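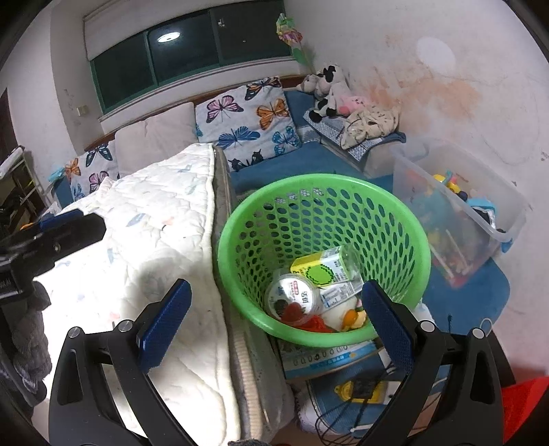
Clearing off the spare bed

The spare room has been the place where things go when I don't want to decide about them. My sister is coming in July and she will need the bed, so on Monday after supper I finally went in there.

My method is simple. Everything small goes into the green laundry basket first, whatever it is. I don't sort while I'm picking up. If I sort while I'm picking up, I find an old letter or a toy and sit down on the mattress with it, and then it's nine o'clock. The basket is the round plastic kind with holes in the sides, and it weighs nothing, so I can push it along the floor with my foot.

It filled up with the usual mix. A carton, a tub with a white lid, a clear container, a packet, a toy that belongs at my nephew's house. Food packaging and toys should not be living together, but that is how this room works.

We moved here from the apartment on Plolham Street with 41 boxes. I know the number because the movers charged by the box. Most of those boxes got unpacked in the first month. The last few went into the spare room and came apart slowly, one item at a time, whenever somebody needed something out of them.

Sorting on the bed

Once the floor is passable I use the bed as a table. The quilt is white, so I can see what I've got. It's an old quilt and it goes in the washer afterward, which it needs anyway. I push the cushions to the far end and lay things out in the middle, and then I go through them by what they're made of. That's how our recycling pickup wants it, and it saves me doing the job twice in the garage.

Bottles go in one group. I take the caps off, rinse them in the bathroom sink and put the caps back on, which is the rule in our town. Yours may be different. Cartons get opened at the folded ends and pressed flat. Balled-up paper goes in a grocery bag. Anything made of fabric goes out to the hall to be washed, and I decide about it after it's clean.

Clear containers are my weak spot. I keep them for buttons, screws, batteries and leftover soup, and then I lose the lids. My rule this time was that a container with no lid leaves the house unless I can name what it will hold by the end of the evening. I kept two. One has the picture hooks in it now. The other is for the sewing machine feet, which had been rolling around in a Hägglund cookie tin since before the move.
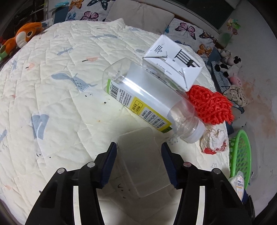

Everett Okafor wrote to say that I should skip the bed altogether and sort on an old sheet on the floor, so that when you get tired you can gather up the corners and carry the whole lot out. He also thinks two containers is two too many, and that the picture hooks were fine wherever they were.

I may try the sheet next time. My knees prefer the bed, and having things on the bed means I have to finish before anyone can sleep there. On the floor I know I'd leave it for a week.

What's left is the storage bin, which I haven't gone through. I think it's winter things. I'll get to it before the sheets go on, and the nephew's toy is in my purse so it will get back to him this weekend.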